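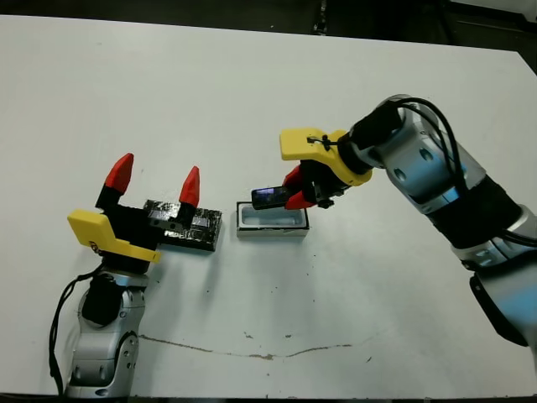 Filed under: Support > Stock system > Label printing

Ticket 3241
Opened: 2021-05-08
Site: Bredport
Status: Closed

Problem as reported

Shelf labels print from the stock system with the last line missing. The barcode and the part number are fine. The bin location, which should be at the bottom, doesn't come out at all. It affects both printers on the packing side. The office printer is all right.

First checks

Cleaned the print head and ran the self-test on each printer. Both self-tests came out complete, down to the bottom border. Swapped the label roll for one from the Damell store in case the stock was a bad batch. No change.

Printed the same part from the office and got a full label. Printed it again from the packing PC and lost the last line. The fault follows the PC and stays the same whichever printer it is sent to.

Driver

The packing PC was using the driver that came with the December update. Rolled it back to the previous one and restarted. The last line came back on the first label, then went missing again on the second. Put the newer driver back, as the older one made no lasting difference and is slower to start a job.

Page size

Compared the print settings on the two PCs. The office PC has the label size set in the driver. The packing PC has it set in the driver and again in the Nanayakkara print template, and the two don't match – the template is shorter by one line. When the queue is idle the driver size wins. When a job is already waiting, the template size is used. That explains the one good label after the restart.

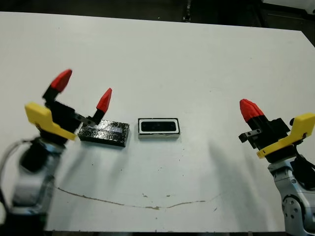
Fix applied

1. Opened the template on the packing PC and cleared the page size box.
2. Saved it under the same name so the stock system still finds it.
3. Deleted the stuck jobs from both queues.
4. Restarted the print service.
5. Sent part 916 and part 2395 one after the other, then both together as a batch. All labels printed with the bin location.

Still to do

The Damell site has a copy of the same template and will probably show the same fault once it takes the driver update. A note has been added to their ticket list.

Labels already on the shelves without a location need reprinting. There are more than 2 bays of them, mostly the Fledetti fittings. Packing will do these as they restock – no need to keep the ticket open for it.

Reopen if the bottom line goes missing again, and please say which PC the job was sent from.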